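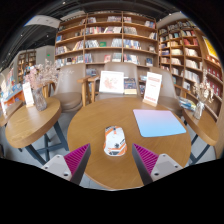 August 26, 2021
Notebook, gripper no. 6 – maintenance and finger change

Started with the handheld because Nisach wrote yesterday that the last set of recordings shows the left finger closing later than the right one. I could feel it too when I squeezed the trigger slowly. With a light object such as a computer mouse the first finger pushes it a little over the table before the second one arrives, and then the grasp is not centered.

Took off both finger mounts. The small screws on the left mount were not tight, two of them I could turn by hand. I cleaned the threads, put a very small drop of the blue thread lock and tightened them crosswise. Do not use the long key for this, the white mount gives way before you feel any resistance. Jacinto Becerra has already cracked one mount in January in this manner and we have only one spare left in the Arriaga box.

Pads: the magenta ones stay on. I washed the ribs with soap and a soft toothbrush, then let them dry for 10 minutes. Alcohol makes this material shiny and it loses grip, so please no alcohol, also when you are in a hurry. The ribs near the tip of the right pad are a bit worn but I think they will last until the next order from Zollness.

Linkage: the delay was mostly here. The left rod had play at the pin. Changed the pin, greased both sides, opened and closed by hand until it ran without the small click. After this I set the stop again, so that the pads meet at the tips first and then along the ribs.

Camera: lens wiped, bracket not touched. I checked only that both fingertips are visible when fully open and that the gap between them sits in the middle. If somebody moves the bracket, the calibration must be made again and the old file must not be used – it still has the same name, I will rename it.

Test after reassembly, mouse on the round table: 8 grasps from the front, 8 from the side. From the side it slipped once, my approach was too high. The fingers now close together as far as I can see by eye. I have not measured it.

Cycle counter was at 204 before the work, I did not reset it.

Still open:
– order pins and one pair of mounts
– ask Nisach if the Sirkevwood unit has the same play
– new label on the trigger side, the old one comes off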